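What Death Notices Leave Out: Paid Obituaries in the Stivley Paper
Project report, Local History Methods
Dirk Ehlers
Submitted 21/10/2025

1. Starting point

The course handout calls the newspaper obituary "a rich and underused source for the lives of ordinary people." I picked this topic because I doubted it. Having read 326 of them, I would agree with "underused" and argue about "rich."

My question was narrow. If all you had was the obituary, how much could you safely say about the person? I left famous people out. Mayors and doctors in Stivley got proper articles written by a reporter. I wanted the notices that families wrote and paid for, which is most of them, and which people doing family trees copy into their charts as though they were court records.

2. Material

The notices come from the Stivley weekly, read on microfilm at the Quintero reading room. I used the December issues only, over 11 years. One month a year is a weak sample and I know it. December may have more deaths among the very old, and families may write differently near the holidays. I had one semester and a microfilm reader with a bad focus wheel, so December it was.

I skipped the plain funeral announcements, the two-line kind with a time and a church. I also skipped notices for children. There were few of them and I did not think it was right to score them on a sheet. 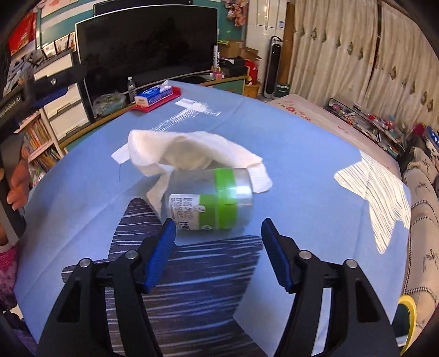
Each notice was logged for birth date, birthplace, parents, schooling, military service, marriage, jobs, church, survivors, and cause of death. I also copied out every adjective used about the person's character. My adviser thought the adjectives were a waste of time. They ended up taking longer than everything else together, so maybe she had a point.

3. What the notices say

Birth and parents are nearly always there. So is marriage, if there was only one. Work is patchy. Men who were employed at the Cikamex plant are almost always described as having "retired from Cikamex," with no word on what they did there. A man who ran a lathe and a man who did the payroll look exactly the same in print. Women's jobs are worse. Several notices mention a job only through a friendship, as in "she loved her coworkers at the Hinus cannery," and you have to work backward to learn that she had a job at all.

Military service gets the most detail of any part of a man's life, even when it lasted two years out of eighty. I don't want to make too much of this. It may be that service came with papers, and papers were in the drawer when the family sat down to write. A good deal of what gets into an obituary probably depends on what was in the drawer.

The adjectives are hardly worth the name of evidence. Everyone was loving. Nearly everyone was hardworking. I found a single "stubborn," and it was softened in the next sentence — he was stubborn about his tomatoes. 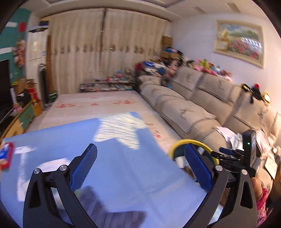
4. Checking against other records

For nine people I was able to find enough outside material to check the notice line by line. I used census pages, county marriage books, and city directories. Nine is not many, and I won't turn it into a percentage.

The dates held up better than I expected. Most birth dates matched. The trouble was in the gaps. One woman had an earlier husband who appears in the marriage book and is missing from the notice. One man "farmed all his life" but is listed in the directory as a bus driver for a long stretch. Another notice gives a list of survivors without a son who was alive and living in the next county. I can't tell from the records why. It could be a quarrel, a typesetting slip, or a family trying to keep the bill down.

The bill deserves more attention than it gets in the books I read for this class. The paper charged by the line. The longest notice in my set runs to 2,457 words, and the person it describes did not, as far as I can see, have a more eventful life than the people who got a short paragraph. Length seems to show what the family could spend and how much they felt like writing. I have seen students, and one published local historian, treat it as a sign of standing in the town. 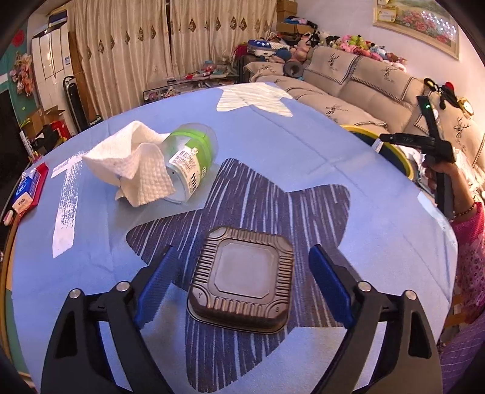 So who is speaking in an obituary? The name of the writer is never given in my set, which makes it hard to ask what they knew. I have come to read these notices the way I would read the printed label on that clear jar with the green lid, lying on its side on the blue tablecloth. The label may be perfectly accurate, but it was written by someone with an interest in the contents, and it has only so much room. For a notice, I would check the contents against something else before putting them in a family tree. Most of the online trees I looked at skip that step and cite the obituary alone.

5. Limits

I read every notice myself and nobody checked my coding. Some film was too dark to use. The people I could check had common record trails and uncommon last names, which means they are not typical of anyone. A notice that leaves out a first husband is also easier to catch than one that leaves out an illness or a debt, so the kinds of gaps I found are the kinds that county books happen to show.

I would also treat the Stivley paper as one case. A town with two papers, or one that printed notices free, could look quite different.

6. Use in future projects

I would still use obituaries, mainly for finding people: maiden names, the towns where children moved, the name of a church whose registers might survive. For character, work, and family relations I would want a second source every time. The coding sheet and my notes on the film reels are in the course folder, with the unreadable issues marked.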